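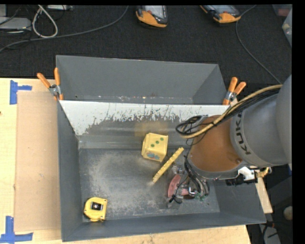

The club's KUKA arm reaches into the bin, with a yellow tape measure in the near corner.

Thursday evenings at the Kahraman club start slowly, with plenty of chatter and somebody's leftover cake, and then Babak Kiani wheels his chair up to the table and the room settles down. His students named their picking project Skeltus (after a long argument!), and they have logged 861 tries since December, every one of them written up by hand in a fat green notebook.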